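Ticket: Skongate table, wobble + finish question
Opened by: Kedir Endale
Assigned: Dalibor Holub
Status: open, waiting on parts
Priority: normal

Kedir, 8:40 am
Light wood table in the back room rocks when you lean on it. Worst at the window end. Also two people say the top feels tacky by the afternoon. Need it usable before December. Can someone look?

Dalibor H., 9:15 am
Looked. Floor is off, not the table, at least for the window side. Turned the foot out 2 turns, better. Other end still moves a bit. Will get under it after lunch. Top looks OK to me from standing height, no rings.

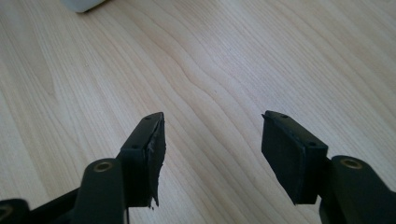
Tacky feeling – my guess is the spray cleaner, not the oil. Who is using the orange one? Please stop untill we know. Damp cloth only, go with the grain, dry after.

Kedir, 11:05 am
Orange one is from the kitchen cupboard. Moved it. Told Leonardo.

Leonardo Rinaldi, 11:20 am
Was me, sorry. Used it every evening for maybe a month. Label says all surfaces.

Dalibor H., 1:50 pm
Been underneath. 4 bolts on the far leg, one just spins. Insert is stripped. Tried a longer bolt from the Gorik box, no bite. Snugged the other three and that takes most of the rock out. Don't drag the table, lift it.

Wiped down half the top with plain water, left the other half alone so we can compare tomorow.
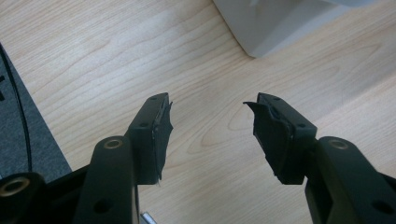 Wiped half feels fine to the hand now. Other half still grabs a little if you rest your arm on it. So cleaner residue most likely. No sanding, no new oil for now.

Kedir, 2:30 pm
Good. Do we need to pay for anything?

Dalibor H., 2:45 pm
Inserts only. Vávra sells them in bags of 12, asked for one bag. Will do all the legs while I'm at it, the rest won't be far behind.

Juraj Procházka, 3:10 pm
Order is in. No delivery date yet. Pls keep the heavy printer off that end till it's fixed.

Dalibor H., 3:20 pm
Ok. Wiping the second half tomorrow morning, then inserts when they come. Leaving ticket open.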